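Cuidado y mantenimiento de la cartera de piel Boltden
Sección 4. Limpieza, hidratación y almacenamiento
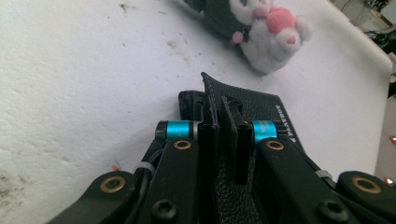

¿Cada cuánto hay que hidratar la piel?
Dos veces al año si la cartera se usa a diario. En climas muy secos conviene añadir una tercera aplicación, por ejemplo en febrero, cuando la calefacción lleva meses encendida.

4.1 Antes de empezar
Vacíe todos los compartimentos, incluido el bolsillo oculto para billetes. Trabaje sobre una superficie lisa y lejos de radiadores. Necesitará un paño de algodón, un cepillo de cerdas blandas y crema incolora Cocco o equivalente.

4.2 Limpieza
1. Pase el cepillo en seco por las costuras y por el pliegue central.
2. Humedezca una esquina del paño con agua tibia y escúrrala bien.
3. Limpie el exterior con movimientos circulares, sin frotar los cantos pintados.
4. Deje secar la cartera abierta durante unas 4 horas.

Nota: los modelos con forro textil Hakine pueden tardar más en secar. No los cierre hasta que el forro esté seco al tacto.

4.3 Hidratación
1. Ponga en el paño una cantidad de crema del tamaño de un garbanzo.
2. Extiéndala en una capa fina, empezando por el lomo.
3. Espere 15 minutos.
4. Retire el sobrante con una parte limpia del paño.
5. Deje reposar la cartera toda la noche antes de volver a llenarla.

Precaución: no utilice alcohol, toallitas para bebé ni betún para calzado. El betún tiñe la ropa y no se elimina por completo.

4.4 Tarjetas atascadas
Las ranuras nuevas van justas. Introduzca una sola tarjeta por ranura y déjela puesta 10 días. No fuerce la piel con objetos rígidos. Si una tarjeta no sale, empújela desde abajo con el pulgar por encima del forro.

4.5 Almacenamiento
Guarde la cartera vacía, en su bolsa de tela, y nunca en plástico cerrado. Para el recambio de la bolsa, indique la referencia Bruder 366 al hacer el pedido.

Los daños por agua se tratan en la sección 5.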